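Suchbegriff eingeben ... Suchen

Küche aufräumen mit dem Roboterarm: so richtet ihr euch einen ehrlichen Test ein

Ich werde ständig gefragt, ob die Dinger denn nun endlich den Tisch abräumen können. Meine Antwort ist seit Februar dieselbe: kommt drauf an, was auf dem Tisch steht! Also probiert es selbst aus, und zwar erst mal in der Simulation, da geht kein Geschirr kaputt (meine Schwester in Werthorpe hat noch eine Tasse bei mir gut, fragt nicht).

Ihr braucht einen Rechner mit ordentlicher Grafikkarte, ein Simulationsprogramm mit fertigen Küchen und ein Armmodell samt Greifer. Ich nehme dafür mein kleines Skriptpaket, das ich Amini getauft habe, aber jedes andere tut es auch.

Schritt 1: Eine Aufgabe aussuchen, und bitte nur eine. "Küche aufräumen" ist keine Aufgabe, das sind fünfzig. Nehmt zum Beispiel: Becher greifen, anheben, auf den Teller stellen. Schreibt euch vorher auf, wann das als geschafft gilt. Bei mir muss der Becher aufrecht stehen und der Greifer wieder offen sein. Mahnaz Mirzaei wollte auch umgekippte Becher gelten lassen, da haben wir uns einen ganzen Abend lang gestritten.

Schritt 2: Die Küche einrichten. Lasst ruhig Zeug herumstehen, das mit der Aufgabe nichts zu tun hat! Eine leere Platte ist viel zu nett. Achtet auch auf offene Schranktüren - daran bleibt so ein Arm nämlich gern mal hängen, wenn der Planer sie nicht kennt.

Schritt 3: Startpositionen würfeln. Ich verschiebe die Gegenstände bei jedem Durchlauf ein Stück und drehe sie ein bisschen. Macht ihr das nicht, lernt der Arm eine einzige Bewegung auswendig und ihr freut euch zu früh (ist mir passiert, sehr peinlich).

Schritt 4: Laufen lassen. Mit 15 Durchläufen seht ihr, ob überhaupt etwas Brauchbares passiert. Für eine Zahl, die man herumzeigen kann, nehme ich 1000, und wenn ich zwei Greifstrategien vergleiche, 3000. Das rechnet dann über Nacht.

Schritt 5: Fehlversuche anschauen. Alle Welt schaut sich die gelungenen an, ich auch, macht ja Spaß. Aber erst bei den anderen merkt man, ob der Greifer zu früh zudrückt, zu hoch ansetzt oder den Teller mitschiebt. Speichert euch pro Durchlauf wenigstens ein Standbild aus der immer gleichen Kameraposition, das spart später viel Sucherei. 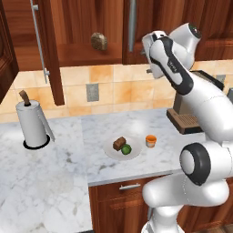

Greifer noch hoch über der Platte, der orange Becher steht rechts neben dem Teller.

Beim Teller würde ich am Anfang die Finger vom Inhalt lassen. Etwas Rundes rollt weg, etwas Eckiges verkantet, und schon testet ihr drei Sachen auf einmal. Erst der Becher, dann das Obst, und die Küchenrolle ganz zum Schluss: Papier, das lose herunterhängt, ist für die meisten Simulatoren ein Graus.

Und kann die Maschine nun Hausarbeit? Einzelne Handgriffe: ja, mit Geduld. Eine ganze Küche nach dem Abendessen würde ich ihr noch nicht überlassen. Pejman Mahmoudi sieht das optimistischer als ich und schreibt gerade an einer Variante mit Spülmaschine. Sobald die bei mir läuft, hänge ich sie hier als Schritt 6 an.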